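4.2 What viewers remember about a cast coming back together

We began this part of the study expecting that people would mostly want to talk about the jokes. The 37 viewers who sat down with us had all grown up with at least one long-running family sitcom, and each had watched a televised reunion of that show in the year before the interview. We asked them to tell us, in their own words and for as long as they liked, what had stayed with them. Zihan Peng led most of these conversations, usually over coffee and often well past the hour we had promised, and we are very grateful for the patience people showed us!

What came up first, again and again, was the set. Viewers could describe the old living room in loving detail (where the couch stood, which door the neighbor always came through, what hung by the stairs), and they were quick to notice when a reunion special had rebuilt it a little wrong. One woman who had followed the sitcom Plinmont since she was nine told us that she had forgiven the recasting of the youngest son long ago, but that she could not get over the new kitchen counter. Following Vandenberghe, we call this kind of attachment "room memory," and we coded 317 separate mentions of it across the transcripts. 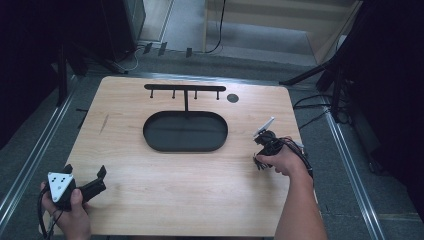 Figure 3. Wooden tabletop with a black hook rack and a black oval tray.

Room memory was strongest for the small things that actors handled week after week, and much weaker for the big furniture that merely stood behind them. Viewers of Ballach, for instance, talked at length about the keys the father tossed down in every opening scene, while only a few could tell us the color of the walls. Everyday pieces of the sort in Figure 3, a bar with four short pegs and a tray on the table under it, are what we have in mind when we speak of hand-level props in the rest of this section. Hilde Segers, who coded half of the transcripts, suggested early on that we keep these apart from costumes, and we have done so throughout.

The second theme was friendship among the actors, and here people were both warmer and more careful. Several viewers said they had held off watching the Grustby reunion until they had read that the two leads were on speaking terms again. Others enjoyed a bit of awkwardness on the couch and felt it made the hour more truthful. We also gathered 852 public comments posted under clips from the three specials, and Griet Timmermans and Roos De Bruijn read every one of them. The comments were blunter than the interviews, as one might expect, but they leaned the same way, and we take them up in Section 4.3 together with the question of absent cast members.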